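Nov 19, 2019
By the Prostevville desk

PROSTEVVILLE — The tool library on Skistness Street has 263 hand tools on its books, and until this fall it could put its hands on perhaps half of them before lunch. The rest were in the building. Everybody agreed on that.

Things came to a head in September, when a member asked for a tape measure and was lent a yardstick, a piece of string and an apology. Four tape measures were found the following week in a drawer marked "Sandpaper." There was no sandpaper in the drawer. The sandpaper was, and for the moment remains, in the filing cabinet.

The library has now begun what its newsletter calls the Big Sort, a job expected to last until the new year and budgeted at $1,720. Most of that is going to Fastero, the storage supplier out on the county road, for bins, crates and trays. The remainder is set aside for labels, coffee and a replacement for the label maker, which was itself put away in the summer and has not come back.

The method is simple enough to fit on an index card, and has been taped to the wall on one. Tools come off the shelves a bay at a time and go to a desk. Screwdrivers stand upright in a stand. Measuring things go in a crate with whatever small parts turn up alongside them. Anything that can't be named by two people goes into a bin, to be argued over at the end of the day.

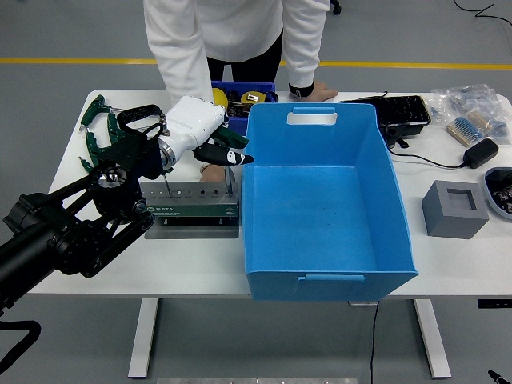

Members have opinions, and the comment book by the door has been filling up faster than the shelves. Soliman writes that sorting screwdrivers by size is all very well, but people come in knowing what they want to fix and have no idea what size it is, so the stand ought to be arranged by chore, with one slot reserved for opening paint cans. The entry runs to a page and a half and includes a diagram.

The library has said it will consider the diagram.

So far 64 tools have been cleaned, tagged and returned to a shelf that matches their tag. Pliers have gone quickly. Clamps have been slower, owing to a disagreement over whether a clamp with a missing pad is a clamp or a donation to the scrap drive. Wrenches have been put off twice and are now penciled in for December.

The sorting has also turned up a few things that were never the library's to begin with, among them a cake slice, a bicycle bell and up to 100 keys. The keys will be laid out on the front counter through the end of the month. Anyone locked out of anything in Prostevville is welcome to come and try their luck.

Lending goes on as usual while the work is under way, though borrowers are asked to call ahead and to be patient if the person who answers puts down the phone and is gone for a while. Overdue tools may be returned without a fine until the sort is finished. The library would particularly like to see its long ladder again — it's 24 feet, it's orange, and it can't have gone far.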